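The Cloth and the Counter

Orkell, June 10, 2019

Most damage to a wood counter comes from water left standing, and most of that water is put there by the person cleaning it. A cloth that drips when it is lifted carries far more than the surface needs. Wring it until it gives up nothing further, then fold it.

Folding matters more than the choice of detergent. A cloth 18 inches square, folded twice, offers a pad of four layers and eight clean faces before it has to be rinsed. Bunched in the fist, the same cloth touches the counter only at its ridges and leaves a wet track between them.

Pressure should come from the flat of the hand, with the fingers spread. Fingertips alone concentrate the load and tend to push crumbs ahead of the cloth until they drop to the floor.
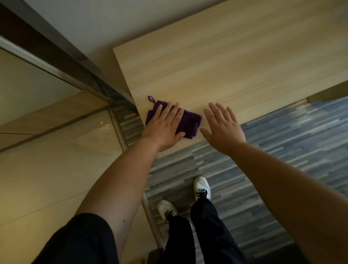
Work with the grain. On pale woods the lines are fine enough to ignore, but residue settles along them, and a stroke across the grain passes over most of it. Begin at the back and draw toward the front edge, which takes the most contact and loses its finish first. The free hand can check for grit and tacky spots as the work goes on.

Dark cloths need one precaution. Deep purples and navies can release dye during the first few washes, and an oiled counter will take it up. The household workshop at Jotanside washed a batch of new terry cloths in May and still found color in the rinse water of 19 out of 98. Press a damp corner onto white paper for a minute before the cloth goes near bare wood.

A hanging loop earns its stitching. A cloth hung by one corner dries on both sides; one left folded on the counter holds moisture against the finish for hours. Hang it, and go over the surface once more with a dry towel, finishing at the joint where the counter meets the wall.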